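20 December 2021

Day three of the Kolta trial and I am already tired of T-shirts. The Tella is the two-armed folding package Kolta wants us to lease, 679 a month with support, and the brochure calls it "tireless," a word I've come to resent at my age. I set it up on the white table across from the drinks coolers, which is where the outlet is. Green shirt, spread out nicely, both grippers on the hem. I wrote down the start time and tried not to root for anyone.

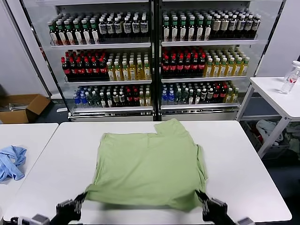

The brochure promises 51 shirts an hour. I have a pen, a clipboard and doubts. What I like so far is how gentle it is with cotton. What I don't like is the licensing, where towels are a separate "fabric profile" and you pay again, as if a towel were some exotic animal. The manual runs to 88 pages and spends four of them on the carrying case, which we didn't get.

Spent the afternoon on the patterned pieces and reread the quote from Safavi for comparison. Theirs is cheaper and comes with no training at all. 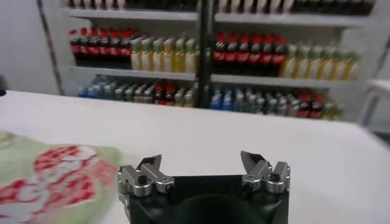
Afshin Nikzad wrote back that I should stop timing the folds and ask what a new set of fingers costs, and who drives out to fit them, because at Dundon the lease was the cheap part. He also wants to know if the towel profile can be bought once and kept. I've added both to the list for Kolta's sales guy, who calls tomorrow at nine and will want to know how excited I am.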